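Care of Kitchen Utensils and Countertop Storage
Bromville Household Advice Service

Utensils kept beside the stove are exposed to steam, cooking grease and dust. Residents who store them upright on the counter should include both the utensils and the container in their regular cleaning. The following guidance applies to most home kitchens.

Cleaning the container

Empty the container once a week. Crumbs and drips collect at the bottom, where they are easily overlooked. Wash the inside with warm water and dish soap, using a bottle brush for tall or narrow designs. Stainless steel should be wiped in the direction of the grain and dried at once with a soft towel to prevent water spots. Steel wool and chlorine bleach should not be used.

Drying before storage

Utensils must be fully dry before they are returned. Moisture runs down the handles and settles at the base, particularly in containers without drainage holes. Place washed items on a rack with space between them and leave them for at least 40 minutes – longer in humid weather.

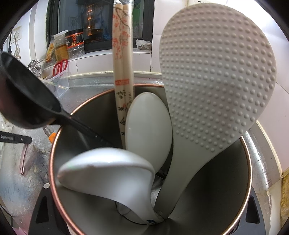
Wooden spoons require additional care. They should be washed by hand, never soaked, and treated with food-grade mineral oil when the surface looks pale or feels rough. Apply a thin coat, leave it for 12 hours and wipe away the excess. A spoon that has split should be discarded.

Plastic and silicone

Check the manufacturer's temperature rating before using any plastic utensil in a hot pan. Items without a stated rating are best reserved for serving. Rice paddles should be rinsed soon after the meal, as dried starch is difficult to remove from a textured surface. If starch has hardened, soak the paddle in warm water and loosen the residue with a nylon brush.

Placement

Keep the container away from open burners and clear of electrical outlets. Knives and other sharp tools belong in a block or a drawer insert – they should not share a container with spoons and spatulas.

Guidance reviewed in November by Maarten Visser, Home Safety Section. Printed copies are available at the Bromville service desk.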